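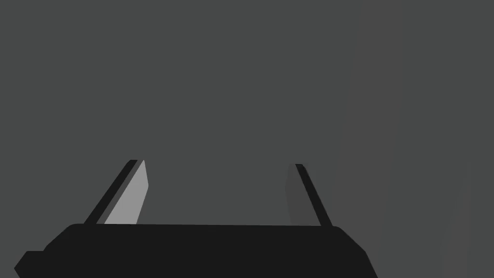

Erst simulieren, dann bestellen

Wer bei Mulavent über Anschaffungen spricht, landet schnell bei einer Tabelle. Darin stehen Greifer, Flansche, Kabelsätze, Schulungstage und ganz unten eine Zeile »Simulation«. Der Leiter der Betriebsmittelplanung im Werk Tondemdale hat sie selbst eingefügt. Seinen Namen möchte er nicht veröffentlicht sehen, über die Zahlen redet er offen.

Geplant sind drei Roboterzellen für die Kommissionierung von Kleinteilen. »Die Arme waren schnell ausgesucht«, sagt er. »Am Greifer hängt viel mehr, als wir im ersten Budget stehen hatten.« Damals war ein Parallelgreifer mit Standardfingern vorgesehen, 2.791 Euro pro Stück. Ersatzfinger, Adapterplatte und Inbetriebnahme fehlten in der Rechnung.

Inzwischen wird jede Variante zuerst am Rechner geprüft. Die Modelle sind einfach gehalten, graue Flächen, kaum Details. Für die Kaufentscheidung reiche das, meint der Planer. »Ich will wissen, wie weit die Finger aufgehen und ob das Gehäuse irgendwo anstößt. Wie das Metall glänzt, ist mir egal.«

Von den 331 Artikeln, die die Zellen greifen sollen, machten acht Schwierigkeiten, vor allem flache Deckel und eine konische Tülle. Für diese acht rechnet das Team nun mit eigenen Fingern – gefertigt bei Brunside, wo man schon die Vorrichtungen für die Montage bestellt hat. Das Angebot liegt vor, die Lieferzeit ist noch offen.

Ob man die Simulation nicht auch einkaufen könne? Das habe man überlegt. Das Ingenieurbüro Gyamfi hatte ein Paket mit jährlicher Lizenz angeboten. »Für eine einmalige Planung wäre das in Ordnung gewesen. Wir ändern aber ständig etwas am Sortiment, und dann zahlt man jedes Mal nach.« Jetzt macht es eine Kollegin aus der Konstruktion, zwei Tage pro Woche. Ihre Stunden stehen ebenfalls in der Tabelle.

Im Dezember soll der Antrag in die Budgetrunde gehen. Bestellt wird zunächst nur eine Zelle, die beiden anderen bleiben als Option mit Preisbindung im Vertrag. »Das war mir wichtiger als der Mengenrabatt«, sagt er. Ein Posten für Verschleißteile ist dieses Mal von Anfang an dabei.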